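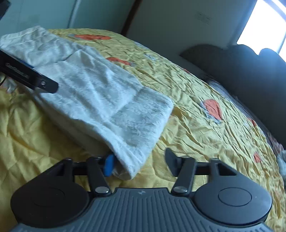
White cloth on a yellow bedspread.

3. Airing and making up the guest bed

I do this bit before I even put the kettle on, as the back room at Girndale gets its sun early and loses it by lunch.

1. Open both windows and strip the bed down to the Mamo topper.
2. Stand the topper on its long side for 50 minutes. Go and have breakfast!
3. Lay it back with the label at the foot end (mine creeps up the bed otherwise, drives me mad).
4. Hook the elastic straps under the corners, then sit on it and have a bounce. If it slides, take the straps in by 2 notches.
5. Put the blankets back on, heaviest one last. 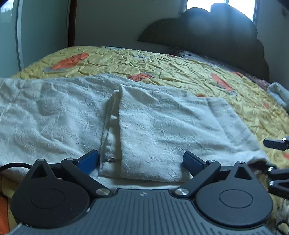

Vitalii Kushnir wrote in to say he leaves his topper up for a good bit longer in August, and that the straps want a tug every 8 weeks or they go slack. I've tried it his way and I'm a convert.

Note: spare straps are part 716 in the Unano leaflet. They come as a pair, so don't order two like I did.

Caution: please don't iron the topper, even on cool. The filling can melt, and you'll be smelling it for days.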